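Minutes - review of the Grarirov demonstration day
June 30, 2021

Present: Delphine Kincaid (chair), Armindo Pacheco, Sombat Jaidee, Ludger Tiedemann (notes)
Apologies: Rui Falcão

1. Minutes of the March meeting
Accepted. The Matos repair bill is still open.

2. What we were shown
Armindo reported. Grarirov had its people at a round table handling cloth by hand, to build up examples for the folding software. The light blue cloth was the one he watched.
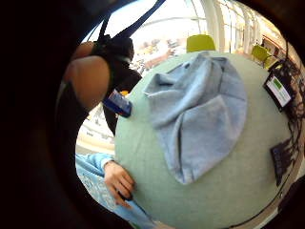 Sombat asked how much of this is needed before a machine folds anything by itself. Grarirov's answer was 2,000 runs per item, which Armindo did not believe. Their handout says 3,065 in one place and 2,000 in another. Delphine wants one number, in writing.

3. Lease offer
Two units, two years, service through Skinik. No price for early return.
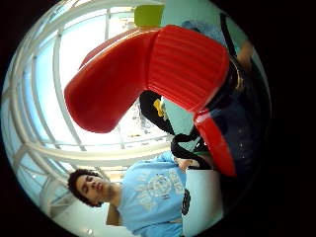

Ludger said our work at Nidberg is mostly bulky returns, and a cloth demo tells us little about those. Red padding with ribs and a black strap hanging off it is closer to what comes through our door - and there a young man had his hand near it. Sombat thought this was a bit harsh for an open day. Left as noted.

4. Actions
Armindo to ask for failure rates on soft goods.
Rui to read the Skinik service terms.
No deposit to be paid before both are back.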